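Ticket: audio loop on bird call station keeps dropping out
Show: Marsh & Shoreline, community gallery, main room
Opened by: Farah Menon
Opened: December 8, 2020
Status: open, workaround in place
Priority: high (school group booked)

Problem
Bird call audio at the wetland station cuts out partway through the loop. Screen keeps going, labels still change, no sound. Comes back by itself sometimes. Visitors think its finished and walk off.

Setup
Trivix media player on the shelf behind the panel. Dinari amp under it. 2 ceiling speakers over the bench. Loop is 6 minutes, all one file. Same kit ran the November print show, no complaints I know of, but that one was only music and low volume.

Log

First thing: power cycled player and amp. Sound back. Ran one full loop fine, dropped in the second.

Checked the file on my laptop with headphones. Plays clean start to finish. So not the file, or not the file on its own.

Swapped the lead between player and amp for the spare in the drawer. No change. Spare is too long, coiled it up and taped it, pls don't pull on it.

Went through player menu. Found audio output set to auto. Changed to fixed stereo. Thought that was it. Got three loops out of it and then silence again in the heron section.

Noticed the drop always comes after a quiet stretch. The heron bit has a long gap, just reeds and wind. Looked up the amp manual, it has a standby mode: no signal over the threshold for 90 seconds and it goes to sleep. Supposed to wake on signal. Wakes on the loud calls (geese) and not on the soft ones.

Turned standby off in the amp menu. Setting does not hold. Goes back to on after every power cycle, and the whole wall is on the timer so it power cycles every night. Great.
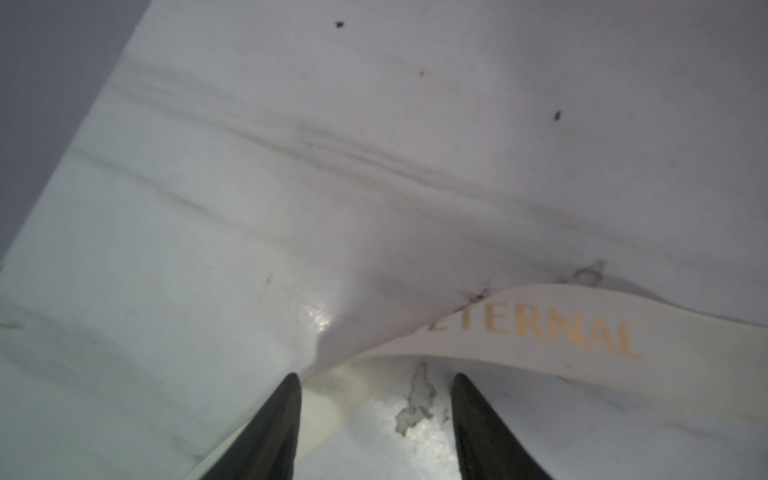
White sheet, close up. Creases across the upper middle.

Raised player output from 4 to 6 and brought the amp down to match. Better. Soft calls now wake it most of the time, first second or so gets clipped. The opening note on the bittern is gone, which is pretty much the whole point of the bittern.

Emailed Chin (they did the install) asking if the standby setting can be locked. Auto reply only so far.

Tried the old Ornetti amp from the storeroom. No standby on that one at all. But there's a hum on the left channel, you can hear it from the bench. Not usable next to the quiet recordings. Put the Dinari back.

Workaround for now
Whoever opens up: after the timer kicks in, amp menu, Power, Auto Standby, OFF. Then press and hold OK till the light goes green. Takes a minute. Don't touch volume, its marked with tape. If sound drops during the day, tap any button on the amp, no need to restart the player.

Still to do
- move amp off the timer, onto the always-on socket by the fire door. Need someone to OK the cable run
- ask for a version of the file with the heron gap shortened, or a faint bed of wind under it at a higher level
- firmware on amp is old, check if an update fixes the setting not saving
- chase Chin again

Leaving this open untill the socket is sorted. Farah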